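Home Explore Notifications Lists Profile

1/ I've been meaning to write this up since May, so settle in with a cuppa. It's about the year I tried to learn my grandmother's language at the kitchen table, after tea, with the dog snoring on my feet the whole way through.

2/ Baba spoke Serbian to her tomatoes and English to us. By the time I was old enough to be curious she was tired of explaining, and by the time I was old enough to be sorry about it she'd gone. I had maybe 26 words, and most of those were soup.

3/ So I signed up for the evening class at the Brastine hall. Eleni Kovačević teaches it, and she's the kindest person who has ever told me my vowels were dreadful. We were meant to learn 200 words in the first term. I managed nearly 100 and was very proud of the lot of them.

4/ The cases! Nobody in my family had ever mentioned the cases. You learn the word for table, you feel good, and then you want to put something on the table and it's got a different ending. I wrote endings on the backs of envelopes and stuck them up all over the laundry.

5/ What helped most was talking to Edin Milošević, who runs the bakery in Nerkow and has the patience of a saint before 7 am. I'd order in Serbian, he'd answer slowly, and the people behind me in the queue would sigh. I once asked for a loaf of Thursday. He gave me rye.

6/ (Before you write in, yes, I know his family say some things differently from how Baba did. He told me so himself, with examples, while the burek went cold. I loved every minute of it and I still mix the two up.)

7/ Then in the spring my aunt found the recipe book. Blue cover, Baba's handwriting, flour in the spine. I sat down with it at six in the evening and got up at ten, having read a page and a half. One line took me an hour and it said "then the rest of the milk".

8/ I had a little cry over the milk, I'll admit — it was her voice, bossy and in a hurry, assuming you already knew how much milk there was in the first place.

9/ If you're thinking of starting, a few things that worked for me, in no special order:
- say it out loud, even in the car
- learn the songs, the endings stick better with a tune
- keep one notebook and don't buy a nicer one
- ring an older relative and let them correct you

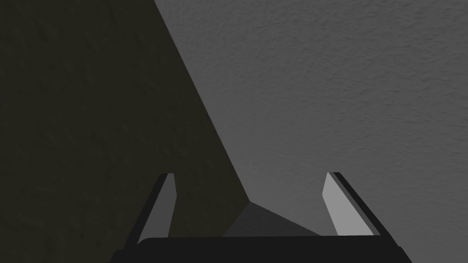

- label the pantry jars, and make everyone in the house use the labels
- go back to class even after a bad week

10/ Eleni starts the new beginners' group soon and there are still spots. Bring a pencil and something to share for supper. I'm doing the plum dumplings from page two, if I can work out what she meant by "enough".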